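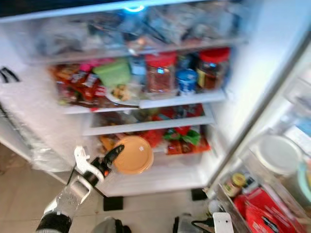
Photo: Ekkachai Saengthong

Leftover rice, how long do you keep it?

orathai_k
My mother-in-law keeps cooked rice in the fridge for 6 days and fries it at the end of the week. I throw mine out after 2. We had words over it in October. What do the rest of you do?

flodness70
Two days here, then it goes. I spread it on a tray first so it cools fast, then into a tub with a lid.

E. Bauerfeind
Four days and I've never been sick. People throw out far too much food. If it smells fine, I fry it.

rattana33
Smell doesn't tell you anything with rice. The problem is leaving it on the counter all evening before it goes in. I worked in a school kitchen and we had to log the time.

E. Bauerfeind
A school kitchen is feeding kids. I'm feeding myself.

hemmin
Freeze it in flat bags. Comes out better than fridge rice anyway, and you don't have to argue with family.

orathai_k
Does freezing work for jasmine? Mine went crumbly last time.

hemmin
Bag it while it's still a bit steamy and add a spoon of water when you microwave it.

flodness70
I'd still let it cool some before it goes in the freezer.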